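Teltance Reading Circle
Minutes of the October meeting

Place: back room of the library, Teltance
Start: 7.30 pm
Present: 8 members. Two members sent apologies.

1. Minutes of the last meeting

The minutes were read and accepted with one correction. In item 4 the title of the novel was written as "The Coman Letter". The right title is "The Coman Ledger".

2. Book of the month: "The Coman Ledger"

We discussed this thriller for the larger part of the evening. For those who were absent: a bookkeeper in the port of Starero finds a payment which has no name beside it, and two days later her office is burned. She must go by night train to Coman with the only copy of the accounts, and she does not know which of the other passengers is following her.

Most members liked the first half very much. The chapters on the train were called the best of the book, especially the conversation in the dining car, where both persons are lying and the reader knows it. One member read aloud the page with the ticket inspector and we agreed that the fear comes there from very small things, for example a glove which is put down and taken up again.

The opinions about the second half were divided. Three members found that the minister changes sides too quickly, and that there should be a sign of it before chapter 20. Others answered that there is such a sign, in the scene at the harbour, when he pays for a boat he says he has never seen. We looked for the passage and found it, but it did not convince everybody.

There was also a discussion about the length. The hardback has 700 pages, and several members had to renew the loan. It was said that the story of the brother in Clulta could be taken out without harm. One member disagreed strongly — for her the brother was the only person in the book who behaves like a real one.

The ending was considered good but cold. We did not agree whether the bookkeeper knows at the end who sent the payment. Five members think that she knows, three think she does not.

3. Choice of the next book

Two titles were proposed: a spy novel set in a mountain hotel, "Winter at Clulta", and a collection of short crime stories. The vote was six to two for "Winter at Clulta". The library has four copies and will ask the Starero branch for more. The short stories stay on the list for the spring.

It was asked that members read to the end before the meeting, as last year the murderer was named in the first five minutes and there was some bad feeling.

4. Money

There are 40 pounds in the box. It was agreed to spend a part of it on tea and biscuits and to keep the rest for the visit of an author, if one can be found.

5. Page of the circle on the library website

The text about our circle is old and still gives the former starting time. It will be written new and sent to the library before the end of the month. The list of books read will be put in order of author, with one sentence for each book.
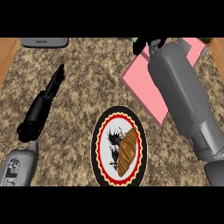
6. Any other business

A member asked if we could start at 7 pm in winter, because of the last bus to Starero. The library will be asked if the room is free at that time.

Two books were left behind after the last meeting, both paperbacks. They are at the front desk.

The film of "The Coman Ledger" was mentioned. Those who wish to see it together should write their name on the sheet by the door.

The meeting was closed at 9.15 pm. The next meeting is in November, in the same room.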